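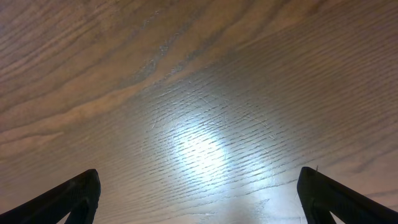

Castdaleでは、マニピュレーション設備の導入計画と調達予算を担当する設備計画職を募集します。配属先はSoltalcombe拠点の設備計画グループです。主な対象は、卓上作業用アーム、グリッパ、手首カメラ、作業台、照明、およびこれらの保守部品です。従来、当社の予算書はアーム本体を中心に組まれ、作業台と照明は什器費に計上されてきました。しかし光沢のある木目の天板では、開いた左右の指の間から先にかけて反射が白く広がり、塗膜の細かな擦り傷まで線状に浮き出ます。天板の表面仕上げと照明条件は認識性能の評価に影響するため、次年度計画から両者をロボット設備費に統合し、仕様の段階で一括して検討します。今回の採用は、この統合後の計画業務を主担当として進める方を対象とします。

募集職種
設備計画・調達担当(ロボット設備)

募集人数
2名

雇用形態
正社員(試用期間あり。試用期間中の労働条件に変更はありません)

業務の背景
社内計画「Ondurstead」は、Soltalcombe拠点の卓上作業セルを更新し、機種ごとに異なっている架台、電源、通信、非常停止の構成を統一するものです。更新対象は50台超で、導入時期も購入部門も揃っていません。固定資産台帳には本体のみが登録され、指先部品やケーブル類は消耗品費で都度購入されている例があります。現状の費用構造を整理したうえで、更新順序と年度ごとの支出額を決定する必要があります。

業務内容
・現有設備の棚卸し、および固定資産台帳と現品の照合
・利用部門からの要求事項の聞き取りと、調達仕様書への展開
・見積依頼書の作成、見積の比較、技術質疑の取りまとめ
・取得費、据付費、校正費、保守費、廃棄費を含む総保有費用の試算
・購入、リース、既設機の改修の比較検討
・グリッパの指、緩衝材、ケーブル、天板など交換部品の在庫基準の策定
・納入計画の作成、受入検査の立会い、検収書類の作成
・予算実績の差異分析と、計画見直し案の提出

作業台および照明に関する補足
天板は、表面の光沢、擦り傷の付きやすさ、清掃方法、交換時の脱着手順を評価項目とします。木質天板を一律に排除する方針はありません。評価作業の一部は家庭や事務所の机を想定しており、光沢面を残すセルと艶消し面に替えるセルを用途別に区分します。照明は照度に加え、手首カメラから見た反射の位置を確認項目に含めます。アームの姿勢によって見え方が変わるため、固定位置からの確認のみで仕様を確定しないでください。試験条件の設計は評価グループの所掌ですが、試験に要する治具と人員の費用は設備計画グループが計上します。

予算管理の方法
予算は会計年度の52週に割り付け、発注、納入、検収の各時点を分けて管理します。海外調達品については為替の変動幅を別欄に記載し、本体価格に含めません。予備費の使用には理由書の提出が必要です。納期遅延が発生した場合は、後続セルの停止期間を含めて影響額を算出します。管理にはVishwakarma(社内の設備・予算管理システム)を使用します。入社前の使用経験は問いません。

必須要件
・製造設備、試験設備または研究設備の調達もしくは導入計画の実務経験
・調達仕様書を自ら作成し、供給者と技術的な内容を協議した経験
・減価償却、資本的支出と修繕費の区分に関する基礎知識
・表計算ソフトによる費用試算表の作成および保守
・機械図面と電気系統図の読解
・日本語での文書作成、および英語の仕様書と契約書の読解

歓迎要件
・産業用ロボットまたは協働ロボットの据付、立上げの経験
・リスクアセスメントの実施、または文書作成の経験
・画像処理用照明の選定経験
・リース契約および保守契約の条件交渉の経験
・データベースへの問い合わせを自ら記述できること

ロボットのプログラミング能力は必須としません。ただし、受入検査では教示装置の基本操作を行うため、入社後に所定の安全教育を受講していただきます。

勤務地
Soltalcombe拠点。供給者の工場への出張があります。受入検査と現品照合は現地作業となるため、全面的な在宅勤務はできません。見積比較や資料作成を行う日は、上長の承認を得て在宅勤務を選択できます。

給与
年俸765万円を上限とし、経験と担当範囲により決定します。通勤手当は別途支給します。時間外勤務手当の取扱いは、労働条件通知書に明記します。

応募書類
・履歴書
・職務経歴書
・過去に担当した設備導入案件の概要(設備の種類、本人の担当範囲、予算の組み方、計画と実績に差が出た項目とその処理を記載)

案件概要に、前職または現職の秘密情報、供給者名、契約単価を記載しないでください。金額は構成比による表記で差し支えありません。書式は自由です。

選考手順
書類選考、筆記課題、面接の順に行います。筆記課題では、複数の見積書と要求事項一覧を渡しますので、比較表と発注案を作成してください。見積書には、保証範囲、付属品、据付条件の異なるものが含まれます。最低価格の案を選ぶことは求めていません。採用した前提条件と、供給者に追加で確認すべき事項を明記してください。面接には設備計画グループと評価グループの担当者が出席し、提出された発注案について質疑を行います。

入社時期
10月を標準としますが、現職の引継ぎ状況に応じて調整します。

応募方法
当社採用ページの応募フォームから「設備計画・調達担当」を選択し、書類をPDF形式で添付してください。受付は8月末までとし、書類選考の結果は応募者全員に電子メールで通知します。提出書類は返却せず、選考終了後に当社の規程に従って廃棄します。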